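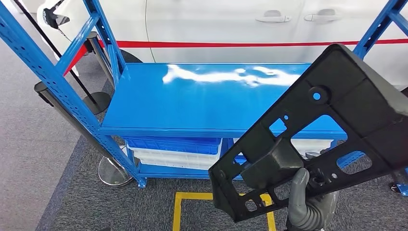
Is a "509 kg per shelf" rating worth anything on cheap boltless shelving?

Posted in Garage, Shed and Storage

pirneck_shedder

I'm after a sanity check before I hand over money. I want to put shelving down one wall of the garage for paint tins, a compressor, two toolboxes and whatever else is currently living on the floor. The bay is tight once the car is in.

The Drevmont unit I've been looking at claims 509 kg per shelf. The next one up in price, a Suvel, claims less and weighs more, which strikes me as the wrong way round. The bloke at the shop said the Drevmont is "basically the same as commercial". He also tried to sell me a warranty on it, so I'm taking that with a grain of salt.

What I'd like to know:

- does anybody test these numbers, or does the marketing department pick one that sounds good?
- is a steel shelf panel really better than the chipboard ones?
- do I have to fix it to the wall? It's a rental and the agent is funny about holes

I don't want to be told to build it out of timber. I know I can build it out of timber.

Replies

gumleaf_and_rust

The number may well be honest and still be no use to you. Read the small print, if there is any. "Uniformly distributed load" means the weight is spread over the entire panel, like a layer of wet sand. A compressor standing on four little feet in the middle is nothing like that. Neither is a toolbox that only touches the shelf along two edges. As soon as you put a heavy thing in one spot, the figure on the box stops telling you much.

It will also assume a dead level floor. Garage slabs usually fall towards the door so that water runs out. Mine drops 22 mm over the length of the wall, and I had to pack the feet at one end with steel shims before the uprights would stand plumb. Don't use folded cardboard. It goes soft the first damp winter and the whole thing starts to lean.

The other number to look for is the total for the bay, which a lot of sellers leave off the front of the box. Multiply the per-shelf figure by the number of shelves and you'd think you could park a ute on it. The uprights are thin folded steel with slots punched down them. I'd want to see a bay total in writing before I believed a word of it. If they can't give you one, I would load it to a third of the claim and leave it there.

Panels: steel doesn't swell, and chipboard does. If you get a leak or you put wet gear away, the chipboard edges blow out like a soggy biscuit. On the other hand, thin steel with no stiffener underneath dishes under a point load and stays dished. Have a feel under the front lip at the shop. There should be a channel or a fold running along the middle of the underside. If it's just a flat sheet with turned-down edges, put a piece of 17 mm ply on top and forget about it.

Also, glossy paint is slippery. Tins slide on it. A strip of rubber matting sorts that out and costs next to nothing.

Braces matter more than people reckon. A rack with no diagonal bracing relies on the shelf clips to keep it square, and those clips are little tabs in little slots. Push the top corner of the display model sideways with one hand. If it racks over and comes back like a deck chair, leave it in the shop.

shelf_life_112

Just get the Drevmont. Had mine 2 years, no dramas. Never measured anything, never shimmed anything. I reckon people overthink this stuff.

It took me an afternoon and a rubber mallet. Wear gloves because the edges are sharp.

gumleaf_and_rust

What have you got on it, though?

shelf_life_112

Christmas decorations and an esky mostly

gumleaf_and_rust

Righto.

backlane_tinkerer

On the wall fixing, since that hasn't been covered. Yes, fix it. A tall narrow rack with weight up high is a tipping hazard whatever the label says, and more so beside a car, where you'll be squeezing past with shopping and grabbing at it. If there are kids in the house I wouldn't even debate it.

Ask the agent in writing. Email, with a photo of where the brackets would go and an offer to fill the holes when you move out. In my experience they say no on the phone and yes by email, and I can't tell you why. Check your state's tenancy rules too. Some of them limit when a landlord can refuse furniture anchors, but I'm not going to pretend I know the wording where you are.

If it really is a no, then:

- set the lowest shelf as near the floor as it will go and put the compressor and toolboxes there
- buy two low bays in place of one tall one, if the wall is long enough
- bolt the bays side by side through the uprights
- keep the top shelf for light, bulky things

That makes it less likely to go over. It doesn't make it as good as a bracket into a stud, and I'd be suspicious of anyone who told you it did. That goes for the stick-on anchors as well. I tried the Vītola ones on painted brick and they peeled off with the paint still attached.

Clearance: park the car where you normally park it, open the doors all the way, and put tape on the floor where the rack would stand. Live with the tape for a week. I was certain I had room for deep shelves and it turned out I would have been climbing out through the passenger side every night. Went with a shallower unit and I don't miss the depth.

I'd skip the warranty. I asked to read the terms on one of those once, and damage from "overloading or uneven loading" was excluded. I'm not sure what that leaves, apart from the paint.

pirneck_shedder

Thanks, all useful, even the esky. I went back and pushed the display model. The Drevmont wobbled a fair bit and the Suvel hardly moved, but the Suvel had been zip-tied to the one next to it, so I don't know what I learned from that. There was no bay total on either box. I've emailed both companies to ask and I'll post whatever comes back. The tape is down and the email has gone to the agent.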